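Workshop Tips: Living With the Software Side of a Picking Arm

Last August I promised Macarena Campos I would write down the small things we do to keep our bin-picking setup behaving, and I am only now getting to it, so apologies to her and to anyone else who has been waiting. These are workshop tips in the old sense. You won't find theory here, just the habits that have crept in while a few of us tried to get an arm to pick ordinary household things out of a metal bin (spoons, combs, all the stuff that ends up in the bottom of a kitchen drawer) and found that most of our trouble lived in the code, the settings and the planning.

Take what you like and leave the rest. Your arm and your software will have their own moods.

Start each morning with the same easy pick

Before anything clever, run one pick you know by heart. Ours is a single spoon in the center of the bin, handle pointing toward the back. We have a little script for it called Endale (named after Itziar's street, if I remember right) that homes the arm, looks, plans, picks, puts the spoon back and prints one line at the end. If that line looks wrong, stop there and have your coffee while you find out why. I can't count the mornings I skipped it and spent an hour blaming a planner when somebody had left the speed setting from the night before.

Tell the planner about the cables

The robot model that comes with most planning software is a bare arm, as clean as a whistle, and your arm almost certainly isn't. Cables loop and swing. The planner will happily send the wrist through a twist that looks lovely on screen and tugs a connector half out of its socket.

What we do is add a few fat, simple shapes to the collision model, fixed to the wrist link: a couple of capsules where the loop hangs out, and a flat box along the run farther back. Be generous. You want the shape to cover where the loop goes when the wrist turns, so jog the last joint slowly through its travel and watch before you decide on a size. Then tighten the joint limits in your own config file as well, well inside what the maker allows. You lose a few poses you would hardly ever use anyway.

Leave the full mesh for pretty pictures. Simple shapes check much faster, and Casimiro got our planning time down from 1660 milliseconds to 400 mostly by throwing detailed meshes away.

Give the bin walls some thickness

Bins are thin and planners are literal. If you model a wall as a sheet, a path sampled in big steps can hop right over it, with a point on one side, a point on the other and nothing in between to complain about. Model each wall as a chunky slab that grows outward, away from the contents, so you keep your room inside. If the sides slope, slope the slabs too, or you will wonder why the corners have become unreachable.

And do put the clamps in! A spring clamp on the rim is easy to forget when you are typing in measurements, and it sticks up just where the arm likes to come over. We keep a short text file next to the bin model with one line for every clamp, and the rule is that whoever moves a clamp edits the file.

Treat shiny metal as a guess

A worn metal bin is a trial for any depth camera. You get holes in the depth where the light bounces off, and sometimes a phantom lump floating over a bright patch. Three things have helped us, in the order I would try them.

First, take a background capture with the bin empty and subtract it, and take a new one whenever the lights or the bin change. Second, combine several depth captures and keep the middle value at each point. Five was plenty for us. Third, fill the floor in from the model. You already know where the floor is, so let the software use it wherever the camera returns nothing.

Scuffs, stains and drilled holes in the floor can fool a color-based finder, too. Ours was very fond of a dark hole for a while. We simply masked those spots out, and I still think that was the right call, although Aaliyah Hawthorne would have preferred to train it away.

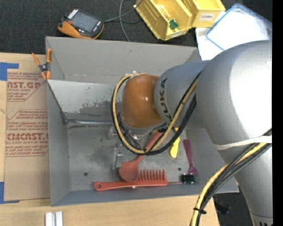 Sort the pile in software before you reach for it

When things overlap, the question of what to pick first matters more than how to pick it. A red spoon lying over a red-orange comb is a good one to test with, as the colors are close enough that a lazy segmenter joins them into one strange long object, and then the grasp lands wherever the middle of that happens to be.

We score each candidate on how much of its outline is clear, and give a hefty bonus to whatever is on top. To work out what is on top, compare depth on either side of the shared edge and ignore the middles. Long thin handles deserve a rule of their own: if a shape is much longer than it is wide, grasp across the narrow way, and check that the fingers have room on both sides. For combs, keep the grasp on the handle and mark the teeth as off limits, or the fingers will find them every time.

If nothing scores well, let the program say so. Ours has a "nudge" action that pushes gently at the edge of the pile and looks again. It felt like giving up when we wrote it, and now it is my favorite part of the whole thing.

Keep the object names dull

Sandamali Khondokar set up our object list and she was strict about it, bless her. Lowercase, one word if possible, same word on the storage bin label as in the code. If the label says COMBS, the class is "comb", and it isn't "hairbrush_2" or "pink thing". It saves a world of muddle when you are reading logs late in the day and trying to match a failure with something you can hold in your hand.

Log the misses more carefully than the hits

We keep around 3000 attempts on the workshop drive, in a folder called Silla, and the useful ones are nearly all failures. For every attempt, save the color and depth before the pick, the chosen grasp, the planned path, the version of the code and a reason in plain words. Let people type that reason freely for the first few weeks. You can tidy it into categories afterward, once you know what your categories are.

Save the settings along with each attempt, too, the whole file and not just its name. I learned that one on a Monday, with a visitor waiting.

Slow down near the bin and nowhere else

Many people turn the whole program down to a crawl to be safe and then get bored and turn it all the way up. Split the motion instead. Ours travels at a comfortable pace until it reaches a point above the rim, then drops to a much lower speed for the last stretch down and the first stretch back up. Use straight-line moves for those two stretches, and leave the free planning for the open air.

Try out a new path with the program stepping one move at a time, in the arm's own reduced-speed mode, with a person at the enabling switch. Simulation is a fine place to start and I run everything there first, but it has never once remembered where I left the tape.

A last word on updates: pick one quiet afternoon for them, write down the old version numbers, and run the easy spoon pick before and after. If you have a tip of your own for transparent lids, please send it along to Macarena or me. We are still stuck on those.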